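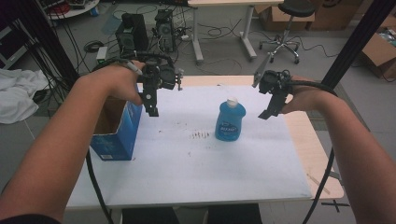 手持夹爪右手那只老是合不拢,大家怎么调的?

楼主:线头不理
我们这边用两只手持夹爪做桌面取放的采集,一左一右各拎一只,后面拖着线。左手那只一直没毛病,右手那只从上个礼拜开始,扳机捏到底,指尖中间还留一条缝,夹纸片直接掉。手指是Clalteck的备件,装上去才跑了2529次开合,按理说不该这么快松吧?
已经试过的:指根螺丝重新拧了一遍,零位重标了两次,线也换了一根。标完当场是好的,跑个把小时又开始漂。有没有遇到过的,求指路!

1楼 半格电
先别动螺丝了。你这个描述特别像线拽的。右手那根线是不是顺着桌边往下垂?线的重量全吊在插头上,手一抬高就往外扯,编码器那边接触不好,读数一跳零位就跑了。我当时在腕子后面加了个扎带座,留一小圈余量,之后就没再标过。

2楼 楼主
回1楼:还真是顺着右边桌沿下去的……不过线我换过啊,换完照样漂。

3楼 半格电
换线有什么用,新线一样重嘛。你换的是线,受力的是插座。拿手电照一下插座四个焊脚,看有没有裂纹。

4楼 灰桌腿
我不太同意楼上。插座要是松了,现象应该是读数乱跳、偶尔掉线,不会老老实实往一个方向漂。楼主说的是"跑个把小时又开始漂",这个更像热的问题,或者连杆那颗销子磨出间隙了。
你这么试:断电,用手把指尖捏死,左右掰一掰。要是能感觉到"咯噔"一下,就是销子,别折腾零位了,标一百次也没用。

5楼 楼主
刚去掰了,有咯噔,但是左手那只也有一点点,分不出来谁大谁小,晕。

6楼 灰桌腿
塞尺量啊兄弟。没有塞尺就用打印纸,一张一张往里加,两只对比。我们的标准是超过2张就换销子,土办法,够用。

7楼 晚班小马达
插一句,楼主量之前先看看两边手指是不是同一个型号。我们组有一回右边换了备件,左边还是原来的,长度差一点点,零位文件却是拷过去的,标定怎么做都别扭。后来每只夹爪单独存一份零位,文件名带左右,再没乱过。
还有,标零位的时候把夹爪搁在桌上标,别拎在手里标。拎着的时候手指头会不自觉搭在扳机上,差的那一丢丢全进零位里去了。

8楼 楼主
回7楼:……我就是拎着标的。零位文件也是两边共用一个。丢人了。

9楼 半格电
哈哈哈哈,那你先把这两条改了再说。不过扎带座我还是劝你装,几毛钱的东西。

10楼 灰桌腿
扎带座我不反对,但别扎太死。Hepburn那款线皮硬,扎死了手腕转不动,采出来的动作都是僵的,后面的人看数据要骂街。我宁可线长一点拖地上,人小心别踩。

11楼 半格电
拖地上才容易出事好吧,脚一勾整只夹爪就飞了。我见过一次,相机支架当场歪掉,外参全部重做,一下午没了。

12楼 晚班小马达
你俩别吵,从头顶吊下来不就行了,我们用的Planden的弹簧吊绳,平衡一下重量,手也不累。缺点是抬手的时候有点回弹,做精细的活儿得适应两天。

13楼 楼主
来汇报进度。
一、零位分开存了,搁桌上标的,标完跑了大概100次开合,没漂。
二、打印纸法量了,左边能塞一张,右边能塞三张,按6楼的标准该换。销子Markance有货,已经下单。
三、焊脚照过了,没看见裂纹,不过插座外壳用手推确实有点晃,扎带座也顺手装上了,余量留得比较大,手腕能转。
吊绳先不考虑,我们这屋顶没地方打孔。

14楼 灰桌腿
三张还能用到现在,你也是心大。换销子的时候垫片别丢,薄的那片朝扳机一侧,装反了会发涩。

15楼 半格电
插座晃那个记得处理,我还是觉得两个毛病叠一块儿了。

16楼 路过擦灰
借楼问一句,相机支架那几颗小螺丝你们上不上胶?我的老松,上了胶又怕以后拆不下来。

17楼 晚班小马达
回16楼:上低强度的那种,点一滴就行,拆的时候烙铁烫一下螺丝头。千万别用高强度的,我拧花过一颗。

18楼 楼主
销子到了,晚上换。换完我先连着跑一晚上,明早把读数贴上来。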